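My visit to the Chow Hall robotics open day

I drove out to Plollcombe with my thermos, my nephew's borrowed GPS and a vague plan to be home by lunch, and I got back after dark with a tote bag, two stickers and a lot of opinions about fruit. So this is going to be long. Get comfortable!

The open day is put on each September by the student robotics club at Honura College. They open up the whole of Chow Hall, which used to be the home economics building (there are still recipe-card drawers along one hallway, full of screws now), and anybody can wander in. I'd heard of it through the library newsletter. I don't have a kid there. I fix sewing machines for a living and I like watching things move, and that was my entire reason for going.

Parking first, for anybody thinking about next year. The lot beside the hall fills up early, and the overflow lot is down by the tennis courts, up a hill on the way back. I walked it in the wrong shoes. There's a side door with a ramp that's much closer to the overflow lot than the main entrance, and it was unlocked the whole time, but the sign for it faces the wrong way. At the front desk they hand you a paper map and a sticker with your visitor number on it. I was 313, and it wasn't even eleven in the morning. By the time I left, the kid at the desk was writing out 549, so they did very well for a building with one working elevator.

The ground floor was the competition teams. If you've never been to one of these, it's loud. They had a practice field set up on the old cafeteria floor with foam walls, and the machines drive around picking up rubber rings and flinging them at posts. One team had named their machine Grirkora, painted down the side in purple bubble letters, and it had a shoulder joint that made a noise exactly like a Singer with a dry hook race. I told them so. The boy driving it looked at me with great politeness, and then a girl behind him said "wait, what would you put on that?" and we had a lovely ten minutes about oil. (Light oil, a tiny drop, wipe it off after. She wrote it down!)

I stayed for three matches. I couldn't tell you the scoring. You get points for the rings and more points for the tall post, and there's something at the end where everyone tries to park on a platform and mostly they bump into each other. Grirkora lost the first one and won the other two, and the purple team did a dance I'd rather not describe. Their mentor, a tall man in a fishing vest, had all his pockets full of zip ties sorted by length, and I want that vest.

Lunch was chili out of a slow cooker, or a veggie wrap. I had the chili. It was fine, a bit sweet. There was also a bake sale table and I can recommend the lemon bars without any reservation at all. I bought four and ate two standing up next to a display about gear ratios, which was a good display, with big plywood gears you could turn by hand. A very small child had taken charge of the crank and wasn't giving it up for anyone, me included.

Then upstairs, and upstairs is what I really wanted to tell you about.

The second floor is where the class projects are. It's quieter up there, more like a sewing room than a cafeteria. The student showing people around was Yolanda Cuadros, a junior, and she was so good at it that I went around with her group twice. She didn't talk down to anybody. When a man in my group asked if the robots "think," she said, "Mine mostly forgets," and carried on walking.

Her class is doing what they call the tidy-up project. The idea is simple enough to say: teach a robot arm to put things in a basket. You'd think that would be done by now, wouldn't you? I did. But they don't write out instructions for it step by step like I'd imagined. A student works the arm by remote control and does the job, over and over, and everything gets recorded, and later the computer studies all those recordings and tries to do the job by itself. Each recording is called an episode, like TV. Their class had 694 episodes on the chart by the door when I came through, with little tally boxes for who'd done what. Yolanda's row was the longest by a mile. She said she does hers in the evening with headphones on.

I asked her why a basket, and why a woven one. She said they'd started with a plain plastic bin and it went too well, and their instructor came in with the basket and ruined everyone's week. The sides aren't smooth, so the fingers of the gripper can snag on the rim if you come in low. And it's dark, so the inside of it is hard for the cameras to make out. I know that problem! Anybody who has ever tried to thread black on black by lamplight knows that problem. I said so, and she said that was going in her report.

Fruit was the other half of my education. Round things roll. If the gripper touches one side before the other, off it goes across the table, and then you've got an episode of a robot chasing an orange thing around. They keep those. I'd have thrown them away, but Yolanda said the recordings where something goes a little wrong and gets fixed are some of the most useful ones they have, so long as it does get fixed. The ones where the fruit ends up on the floor go in a separate folder with a rude name.

They let visitors have a try at the remote control, 5 minutes each, with a kitchen timer running. It's a handle that you hold and squeeze, and the arm copies you. I assumed I'd be wonderful at it, given what I do all day. I was terrible. What got me was the depth. You're looking at the thing from off to the side and your hand is sure it's right above the fruit, and it's a good two inches past it. By the end of my turn I'd gotten the hang of going slow and coming straight down, and the whole group clapped when I made one drop, and I may have bowed.

A retired mail carrier went after me and got it on his first try. I'm not bitter.

The class puts a lot of store in where the cameras go. One looks down over the table and another rides along at the wrist, so it gets a close look at whatever the arm is heading for. Yolanda had a big screen going with the views from both, and she let people take stills home if they wrote their email on her clipboard. Mine arrived the same evening.

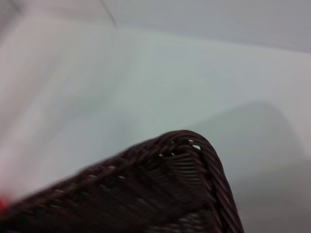
Dark brown weave and a pale background, up close.

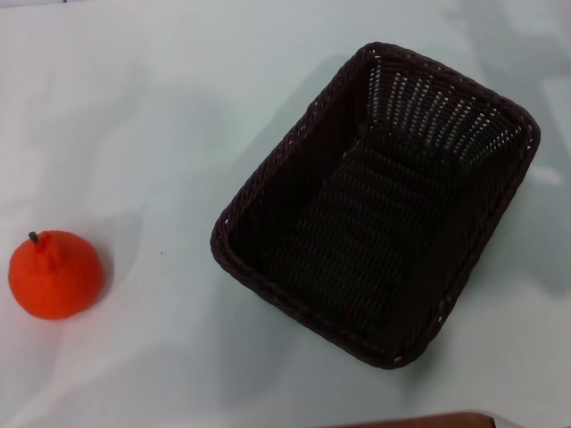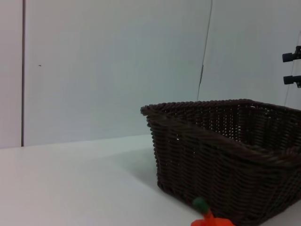

After the tidy-up room there was a short talk in the lecture hall, which I nearly skipped and am glad I didn't. It was the instructor and two of the seniors going over what had worked this year and what hadn't. The slide I remember was the one about lighting. They'd done a big batch of episodes in the spring with the blinds up, and then when the blinds were down the robot got a lot worse at finding things, and it took them ages to figure out that was the trouble. Now they go back and forth on purpose, blinds up, blinds down, lamp on, lamp off. A woman near me asked whether they'd tried a white basket, and all three of them laughed in a tired way and said it was on the list.

Somebody else asked what it's all for. The senior on the left gave the proper answer, about helping people who have trouble bending and reaching, and the one on the right said he wanted it to do his room. I thought both were pretty good reasons. My mother dropped things constantly her last few years and hated asking for help with them, so I was more in the first camp.

The questions went over by quite a bit, and they started stacking chairs around us.

I got a little lost on the way out and ended up in the machine shop, which was supposed to be closed but had its door propped open. A student was sweeping up. He showed me the lathe anyway, and a drawer of broken gripper fingers they've saved from every year of the class, each one tagged with a name and what happened to it. "Table." "Table." "Wall." "Dropped by Ben." I could have read that drawer all afternoon.

A few things for next time, if you go. Bring cash for the bake sale, their card reader gave up before noon. Do the upstairs first while everybody's down at the matches, because the line for the remote control was out to the stairs by two o'clock. Wear a layer, the second floor is freezing. And if you see the purple team, ask them how the shoulder is doing. I left my card with the girl who wrote down the oil, and she's already emailed me a video with the sound on. Much better! There's still a click in it, though, and I think it's a loose set screw, so I've told her where to look.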